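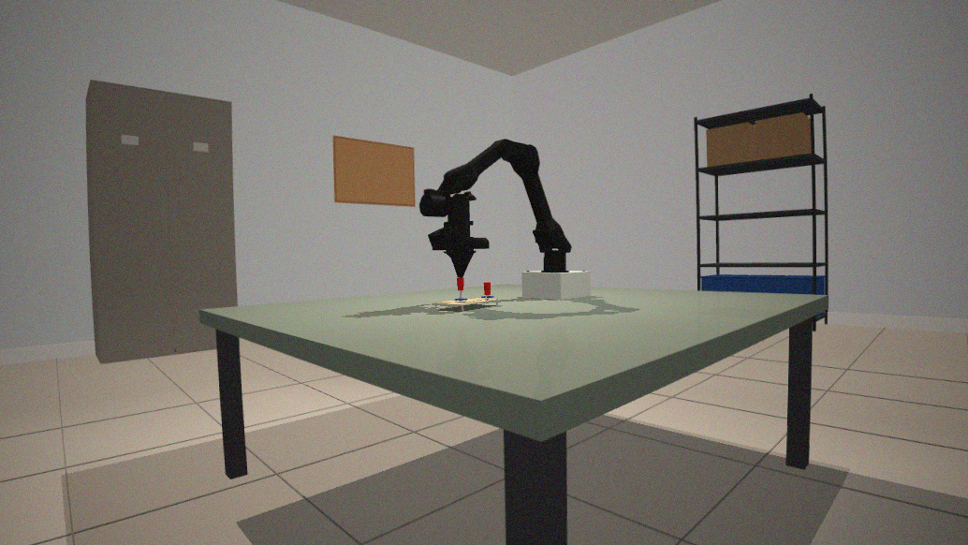 How a Dance Track Is Built

Dance music is usually made by one or two people with a computer. The person who makes it is called a producer. The person who plays it to a crowd is called a DJ. Many people do both jobs.

Beats and tempo

A beat is the steady pulse you tap your foot to. Tempo is the speed of that pulse, measured in beats per minute, or BPM for short. A slow song might have 70 BPM. Drum and bass, which is a fast kind of dance music, often has more than 170.

Beats are grouped into bars. In most dance music there are four beats in a bar. Count "one, two, three, four" along with a track and you have counted one bar.

Loops and samples

A loop is a short piece of sound that repeats. It may last one bar, or 2, or more. A sample is a piece of recorded sound that is used again in a new track. It can be a drum, a voice, or a door closing. If a sample comes from someone else's record, the producer normally needs permission to use it.

Qiuyue Shen makes tracks under the name Ralow. She keeps about 2,000 drum samples on her computer, sorted into folders by type. Her track "Gondska" uses 9 of them. The main snare sound is two samples played at the same moment, one for the sharp crack at the start and one for the longer hiss after it.

Layers

Each sound in a track has its own layer. The producer's software shows the layers as rows, one under another, with time running from left to right. Typical layers are:

Drums: the kick (low thump), the snare (sharp crack) and the hi-hat (short tick).
Bass: the lowest notes. Large speakers are needed to hear these properly.
Melody: the tune, often played on a synthesiser.
Vocals: singing or speech. Some tracks have none.

The parts of a track

The intro is often only drums. This helps the DJ line up the start of one track with the end of another. Next the other layers come in. In the breakdown, most of the drums stop. The drop is the point where the drums and bass return together. The outro is like the intro, but layers are taken away.

Mixing and mastering

Mixing means setting how loud each layer is and whether it comes from the left speaker, the right speaker or both. Mastering comes last. It adjusts the finished track so that it sounds right on headphones, in a car and in a club.

Try it

Tap a steady beat on a table with one hand. With the other hand, tap twice for every beat. You now have two layers. Ask a friend to clap on beats two and four to add a third.

Words to remember

BPM: beats per minute.
Bar: a group of beats, usually four.
Sample: recorded sound used again.
Drop: where the drums and bass come back.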